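Rules for Folding a Towel

I have been reading the draft of what the people behind it call a good practice guide for collecting handling data, and I have opinions, so this is going to be one of my long ones. Skip it if you came for the garden posts.

Background for anyone new. I spent most of my working life writing procedures for a packaging line at Goraslow, and since I stopped doing that I get sent documents. Katia Bassi sends me most of them. She likes to write "curious what you think" in the subject line when she means "please be rude about this so I don't have to." The guide is called the Imness guide after the outfit that put it together, and it covers the sort of work where a person holds a gripper tool in the hand, does a household chore with it, and the recording later goes to teach a robot the same chore. Towels, boxes, cups. The version I have runs to 90 pages.

Ninety pages! My first machine safety manual was shorter than that, and the machine it covered could take your arm off.

I'm not against rules. I wrote them for a living. What I am against is a rule that can't be checked, and the Imness guide is stuffed with them. "Operators should move naturally." Who decides? "The workspace should be representative of real homes." Which homes, and how would you fail somebody on it? Gerardo Barbieri, who used to audit me and was a real pain about it, had a habit of drawing a little box next to every sentence in a procedure. If he couldn't imagine a person ticking the box or leaving it empty, he crossed out the sentence. I tried it on chapter 2 of the guide and ran through most of the ink in a pen.

The chapter on clutter is a good case. It asks for "a reasonable amount of background variety" and then, four paragraphs later, warns against "distracting surroundings." I read that twice, made coffee, and read it again. A person setting up a table for the day gets nothing out of it.

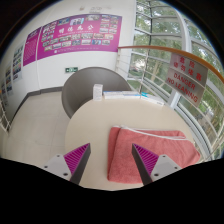

Clidero, 4/25/25

So take a pink towel on a round table, with some small white boxes lined up along the far rim, a chair behind, and a wall covered in photographs next to tall windows. Is that reasonable variety, or is it distracting? By the guide you could argue it either way, and I promise you that two reviewers would. One would say the boxes belong there, people do keep stuff on tables. The other would send it back for the purple board. Neither of them would be wrong and that's my complaint.

A rule I could live with would say something like: keep a clear space on the table between the item you're handling and everything else, and write down what else is on the table before you start. You can check that one. There's a bare stretch between the towel and the packages, tick, done, on to the next.

Same goes for the tool itself. The guide says the fingers should be "in good condition." Fine, but what is bad condition? Fingers with a ribbed insert and a dark strip down the inside face have parts on them, and parts wear, come loose or pick up dirt. I would want a line for the insert, a line for the strip, a line for the screw holes in the mounting plates, and a name at the bottom. The guide gives all of that one sentence. It gives the file naming scheme eleven pages.

There's a railing by those windows with a sign that says DANGER NO LEANING, and in Chinese too. I wish whoever wrote that sign had written the guide. Three words and you know what you're not supposed to do. You could train somebody on it before lunch. I looked for anything in the Imness text about where an operator should stand, what's behind them, how much room they need to step back with their eyes on their hands, and found one paragraph in an appendix that says to "remain aware of the environment." I used to get that sentence from new supervisors and I used to hand it back.

Elisa Ferri, who is more generous than I am, wrote to say I'm missing the point. Her argument is that nobody knows yet which details matter, so a loose guide does less harm than a strict one that turns out to be strict about the wrong things. She also pointed out that my old plant had 1112 numbered instructions at its peak and that I personally was responsible for a lot of them. True. I counted them myself in August one year, for a review, and we got rid of a good number and nothing bad happened.

I take the point about getting it wrong. I don't accept that vague is safer. If you don't know whether the clutter matters, say so in the text, ask people to record it, and come back in a year with a proper rule. A loose sentence dressed up as a requirement just means that every site makes up its own version, and later on somebody like Ada Piras has to sit down with recordings from all of them and guess what each crew thought "naturally" meant.

My marked up copy went back to Katia this morning with the crossed out bits in red. She has already answered to ask whether I'd write the replacement for chapter 2. I said I'd look at the clutter section and the tool check and nothing else, and that I'm not touching file names.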